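Subject: [gradstudies-list] Re: Fraser Graduate Poster Evening - results and room change

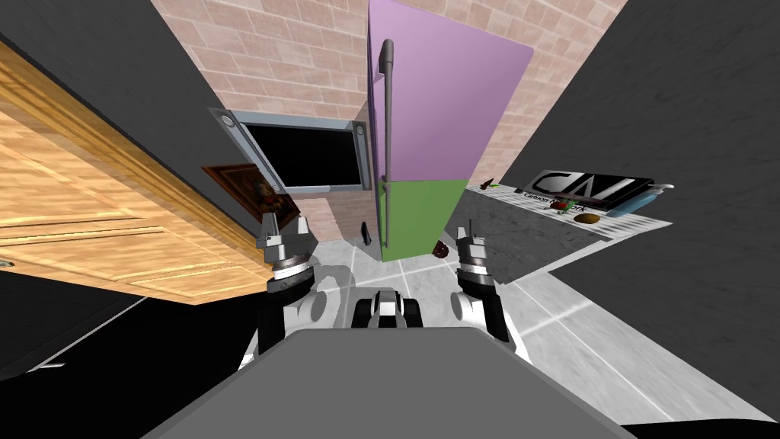 Graduate Studies Announcements

Dear colleagues and students,

On behalf of the Office of Graduate Studies, I am pleased to confirm the results of the Fraser Graduate Poster Evening, held in July at the Larkholm campus. The judges considered 18 posters from five departments.

First place was awarded to Ursina Moser, a doctoral candidate in Soil Science, for her study of nitrogen loss on grazing land in the Zilline valley. The judges commended the clarity of her maps and her answers to questions from the floor. Second place was shared by two master's students in Linguistics, whose names will be posted once both have returned their consent forms.

The audience vote drew 243 ballots and was also won by Ms. Moser. Under the rules, a poster may receive both awards, but the travel grant is paid only once. The second grant will be carried forward to next year's program.

In reply to the question quoted at the end of this message: posters may be collected from Bidosen Hall, room 2, until 5 p.m. on Sunday. The room given in the printed program was incorrect. Students who cannot attend may send a colleague with a signed note. Posters left after that time will be recycled - please make arrangements early if yours is printed on fabric.

Departments wishing to nominate judges for next year should write to this office and not to the list.

Sincerely,

Ashley Wainwright
Office of Graduate Studies

On Sunday, Ursina Moser wrote:
> Dear Ashley,
> The program says posters are to be picked up from the
> Larkholm front desk, but the desk has no record of them.
> Could you please tell us where they are being kept, and
> whether someone else may collect on our behalf?
> With thanks,
> Ursina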